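Tuesday, March 21, 2023

Humidity in the shop 80 percent at seven this morning by the Stekari gauge. I don't believe it and I don't fully disbelieve it. The gauge has read high since the battery change, and I have not run the salt test on it yet. Outside it was raining steadily and the door had been open, so the true number is probably in the seventies. I closed up, set the dehumidifier to continuous, and left the boards for the Culcombe job stickered where they were.

The Culcombe job is one countertop, ash, oiled, to go beside a sink. I advised against oil beside a sink. They want oil. I wrote the advice into the quote so that it exists on paper, and ordered a second can.

Spent the first half of the morning on the sample boards. Each one gets the same sanding sequence, up to 180 and no further, then one of the finishes, then a wet glass left standing overnight. The Wonstead hardwax has marked least. The plain linseed marked badly and is still tacky at the edges after nine days, so I have moved it out of the running. The Gouveia oil is somewhere between the two and smells strongly of orange. 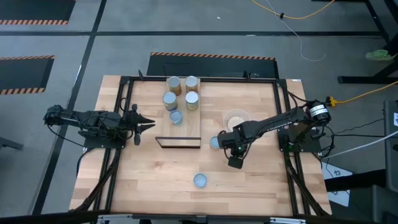

Wood movement took up the rest of the day. I redid the expansion figures for the top, this time with the moisture range I measured over the winter instead of the one in the tables, and the answer came out at 3 millimeters across the full width. The slots in the brackets allow for more than that, so they stay as drawn. Gluing up from narrow planks, as in a butcher-block top with its cream, tan and pinkish brown strips, doesn't reduce the total movement by much, but it does spread it out and makes a single bad board less of a problem. The client asked for wide boards. I have priced both. The narrow version costs more in labor and wastes less stock, and the difference on the bottom line is small enough that I would let looks decide.

Planer logged 427 hours on the meter. Knives changed at the end of the day, old set wrapped and labeled for sharpening. The outfeed roller was leaving a faint line on softer boards, so I cleaned the resin off it with mineral spirits and ran a piece of scrap pine through. No line. I will check again with the ash.

Invoice for the kiln load arrived, nearly 2000 with delivery. Paid it.

To do tomorrow: salt test on the gauge, joint the first edges if the reading is down, call about the sink cutout. The template they sent has no radius marked on the corners.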